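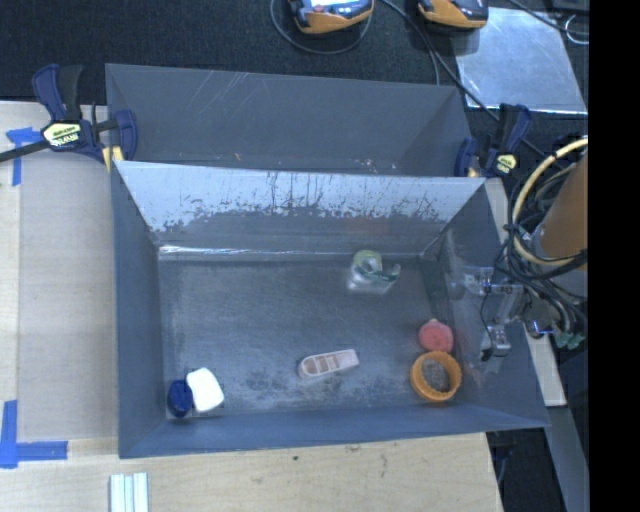 The two-bin cell with both clamps on and a mixed set of items in the front bin.

Re-seating the bins on a two-bin picking cell

Use this procedure after a bin has been bumped, swapped or taken out for cleaning. It covers the bench cell with a front bin and a rear bin held by bar clamps, with the arm reaching in from the right. The same steps were written for the Zadadus bench and also work on the Okabe bench, which has a longer table.

Allow 90 minutes the first time. Most of that is the touch-off and the test run.

What you need

- Isopropyl wipes and a dry cloth
- Blue tape
- A straightedge at least as long as one bin
- The Tramell cell sheet with the last saved bin heights
- The usual test items

1. Park the arm

Move the arm to its park position and open the gripper. Press the stop button on the pendant and leave it pressed until step 5. If you have to push the arm by hand, use the brake release and keep your other hand off the cables and the hose. Pulling on the hose is the most common way to loosen a fitting.

2. Clean the bins and the table

Take everything out of both bins. Loosen the clamps a little at a time, going back and forth between left and right, and lift the bins out.

Wipe the bin floors first, then the walls. Old scuffs will not come off and do not matter much. Loose grit does matter, and so do sticky patches from tape, which can hold a light item down just long enough for the gripper to lose it. Check the underside of each bin too. One crumb under a corner will make the bin rock.

Wipe the table and let it dry before going on.

3. Set the bins against the marks

The corner marks on the table are blue tape. If a mark has lifted or torn, replace it before you move anything else. Lay the new piece right along the old edge, then peel off the old piece.

Put the rear bin down first and bring the front bin up to it. Lay the straightedge along the left side of both bins. They should line up with no step between them. Press on each corner of the front bin in turn. If it rocks, take it out and look underneath again - do not try to fix it with clamp pressure.

4. Clamp

Fit one clamp on each side where the bins meet. Bring both up to light contact, then tighten them in turns. Stop when the bins no longer slide under a firm push. The walls flare outward and will bend if you keep going, and a bent wall throws off the height reading at that side.

Check that no cable is caught under a clamp bar. Then check that the handles sit clear of the arm's path. Turn them away if they do not.

5. Touch off the floor

Release the stop button and run the Susska touch-off routine at slow speed. It visits 8 points in the front bin and then repeats them in the rear. Keep a hand on the stop button the whole time.

Compare the readings with the cell sheet. The nominal floor count for the front bin is 1,905. If one corner is off and the rest agree, something is under that corner. If all of them are off by the same amount, save the new value and write it on the sheet.

6. Run the test items

Spread the items over the floor of the front bin with space between most of them, and leave one pair touching. Include something clear, such as a see-through tape dispenser, and something bright white. Both give the camera trouble, the white one mostly from glare. A ring-shaped item is useful for checking whether the gripper goes for the rim or the hole.

Run the set from front to rear and back again at half speed. Watch the right wall in particular. The gripper comes in over it, and a bin sitting too far right will show up there first. If a finger touches the wall, stop and go back to step 3.

7. Put the cell back in service

Reset the pick counter to zero. The bins are due for another cleaning at 2,000 picks, or sooner if the floor starts to look dusty. Note any replaced tape on the cell sheet - the next person will want to know which marks are new.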